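Does Home Advantage Survive a Small Crowd? A Season with Daltdale
Project report by Ching-wen Tseng

Background

Daltdale play in the regional football league and claim to be unbeatable at home. Before this project they had been beaten at home the previous weekend, so I felt the claim deserved a closer look. My question was whether a bigger crowd goes with a better result, or whether people just turn up when the opposition is poor.

I used club records for 152 league matches. The biggest gate was 2,333, for the derby with Arnon, and the smallest was a wet Thursday in February, which the club secretary wrote down as "few".
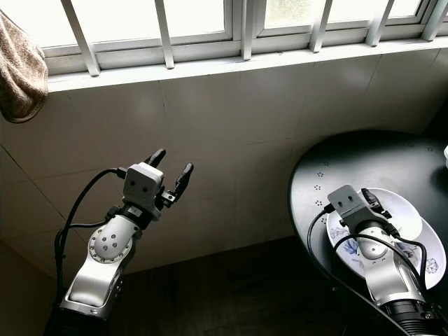

Method

I sorted the home matches into three groups: under 800, 800 to 1,000, and over 1,000. "Few" went into the first group. For each group I worked out points per match and goals conceded after half-time, the period when Daltdale traditionally lose interest.

My supervisor, Thérèse Lévesque, suggested leaving out the Vanham matches, as Vanham changed grounds twice and once arrived with nine players. I left them out, which cost me Daltdale's best win.
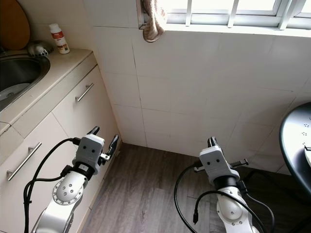
The middle group did best on points. The largest crowds saw more goals, but plenty of them were Arnon's. In the smallest group the defence was steadier after the break, possibly because the players could hear the goalkeeper shouting at them.

Weather is the main weakness. Rain keeps people at home and also ruins the Daltdale pitch, and my records can't separate the two. A further study could compare Coelho, who have a covered stand and a drain.

Comments (2)

daltfan: We were robbed in that derby. Put that in your groups.

Norah P: I was one of the "few". There were more of us than that.

We use cookies to improve your visit. Accept / Manage settings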